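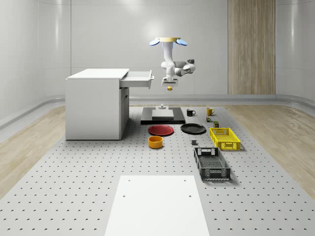
Figure 2. White desk-type cabinet with the top drawer open.

4.2 Storage Habits in Shared Offices

Staff at the Semumero and Quansah offices were asked in April where they kept small personal items during the working day. Of the 400 forms sent out, most came back within 12 days. Workers with an assigned desk named the top drawer far more often than any other place. A unit of the general type in Figure 2, with a flat top and a drawer that pulls out at the side of the work area, was the form they knew best.

Workers without an assigned desk carried their items in a bag or left them on the work surface. At Quansah, six respondents reported using a coworker's drawer with permission. The survey did not ask about locks, and answers on this point were left out of the totals given in Section 5.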